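Columns > House & Table > Opinion

In Defense of the Mug Tree
24 December 2024
By Vasilică Hodoroagă

My sister thinks a mug tree is clutter pretending to be furniture. We've had this fight since June, when I moved into the apartment on Wynne Street and gave up a whole corner of counter to a wooden post with pegs on it. She wants everything behind doors! I want to grab a cup before my eyes are open.

Cupboards make you stack, and stacking is how I chipped my favorite (and then its replacement). A peg asks for one thing, a decent handle. Those skinny little ear-shaped handles are no use to anybody. Give me a fat round loop, the kind enamel mugs have, and you can hang it half asleep.

Yes, things get dusty. So drink out of them! If a mug sits there long enough to collect fluff, give it away. I had a cabinet full of freebies in 2000 and used maybe two of them, and I don't miss the rest one bit.

My other rule is no matching sets. Red next to green looks wonderful, and not only in December. Put the one with writing on it wherever you like. And keep the base clear if you can, although I never manage it, there's always one that ends up lying down there.
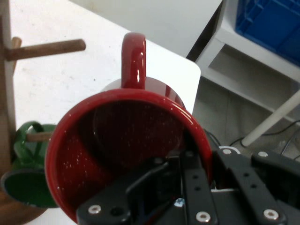
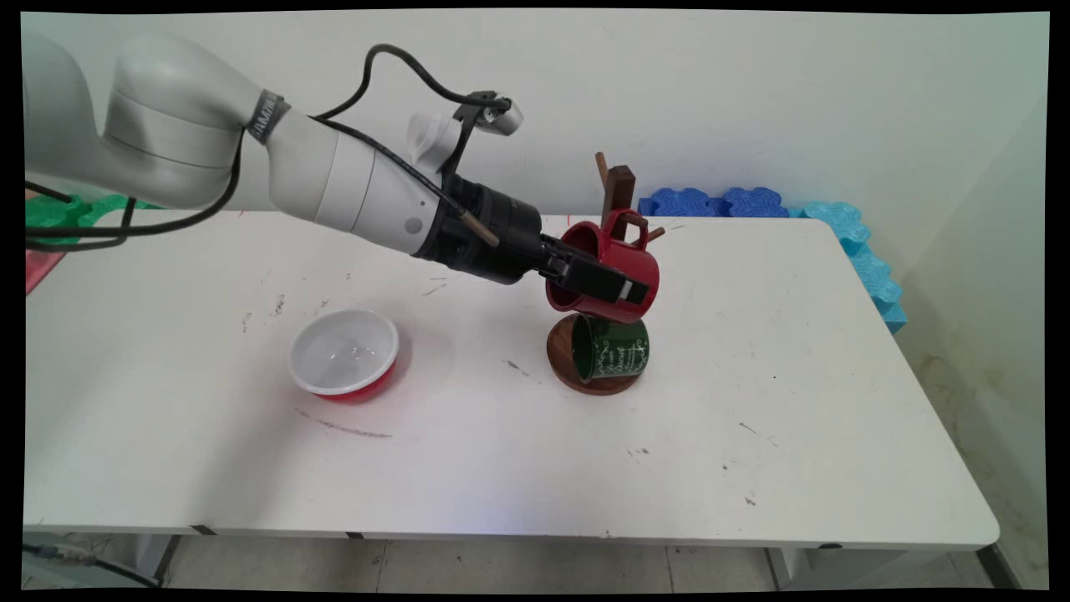 Prulness wrote back that hooks under a shelf do the same job and leave the counter free, and that a tree tips over the minute you load only one side.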